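Qui sommes-nous ?

Accueil > La maison > Qui sommes-nous

Keketti est un atelier de reliure et de restauration de papier installé à Ulholm, dans l'ancienne graineterie de la rue du Canal. Nous travaillons pour des bibliothèques, des études notariales, des paroisses et des particuliers. L'équipe compte 11 personnes, dont deux apprentis.

L'atelier a commencé par la reliure de registres. Les communes du canton faisaient relier leurs délibérations à la fin de chaque exercice, et ce travail occupait l'hiver. Il en reste une partie : nous relions encore les délibérations et l'état civil de 41 communes. Le reste de l'activité se partage entre la restauration de livres anciens, les boîtes de conservation sur mesure et les petits tirages.

Nos métiers

La reliure courante se fait en toile, en demi-peau ou en papier de création. Les cahiers sont cousus à la main sur rubans ou sur ficelles, selon l'épaisseur du volume. Nous ne faisons pas de dos collé pour les documents destinés à être conservés. Quand un client le demande pour un catalogue ou un rapport, nous l'orientons vers un imprimeur de la région.

La restauration concerne surtout les mors fendus, les coiffes arrachées et les feuillets déchirés. Les lacunes sont comblées au papier japonais et à la colle d'amidon. Tout ce qui est ajouté peut être retiré. Un constat d'état est rédigé avant l'intervention et remis au client avec l'ouvrage - il précise aussi ce que nous avons choisi de ne pas toucher.

Les boîtes de conservation sont coupées à la cote dans un carton sans acide. Nous en faisons pour des livres, mais aussi pour des plans roulés, des plaques de verre et des herbiers.

Le bulletin

Depuis l'ouverture du second atelier, à Zindska, nous publions un petit bulletin pour nos clients et nos fournisseurs. On y trouve des notes de chantier, des essais de colles et de papiers, et le calendrier des stages. Il paraît au printemps et à l'automne. Les anciens numéros peuvent être consultés à l'accueil.

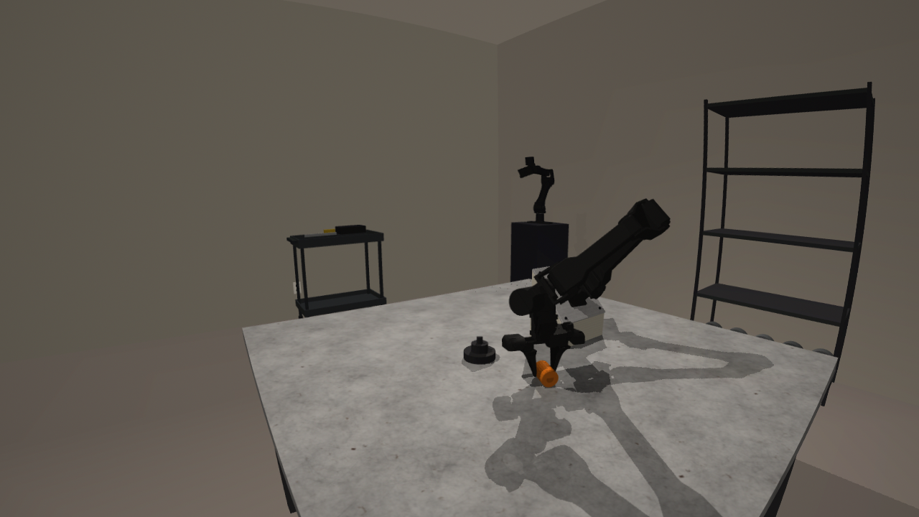 La pagination du bulletin est continue d'un numéro à l'autre, à la manière des anciennes revues, pour que les abonnés puissent faire relier la série. Un index des matières sera joint au prochain numéro.

Nos deux adresses

L'atelier d'Ulholm reçoit le public. C'est là que se font la couture, la couvrure et la dorure, et que se trouve la réserve de peaux. L'atelier de Zindska est réservé au lavage et au séchage des papiers, qui demandent de la place et une eau peu calcaire. On n'y dépose pas d'ouvrages, sauf accord préalable.

Le fonds Cui

En reprenant le matériel de la maison Cui, nous avons hérité de ses fers à dorer, de ses fleurons et de quatre polices de caractères en bronze. L'inventaire est en cours. Les fers déjà classés servent aux commandes courantes et leurs empreintes sont rassemblées dans un cahier que l'on peut feuilleter sur place. Les clients de l'ancienne maison qui souhaitent compléter une série dans le même décor peuvent nous apporter un volume témoin.

Stages et visites

Nous accueillons des stagiaires des écoles professionnelles pour des périodes de six semaines au moins. Les candidatures sont à envoyer avant mai, avec une lettre et quelques photos de travaux. L'atelier propose aussi une initiation d'une journée pour les adultes, sans connaissances préalables. Les outils sont prêtés, le papier et la toile sont compris dans le tarif.

Les classes peuvent visiter l'atelier le matin, par groupes de douze élèves au plus.

Devis et délais

Les devis sont gratuits et établis sur présentation de l'ouvrage. Pour une reliure simple, il faut prévoir cinq semaines. Une restauration demande plus de temps - le délai est indiqué sur le devis et court à partir de sa signature. Les ouvrages confiés sont assurés pendant toute la durée du travail, à la valeur déclarée par le client.

L'accueil d'Ulholm est ouvert de 9 h à 12 h et de 14 h à 17 h 30. Fermeture annuelle en août.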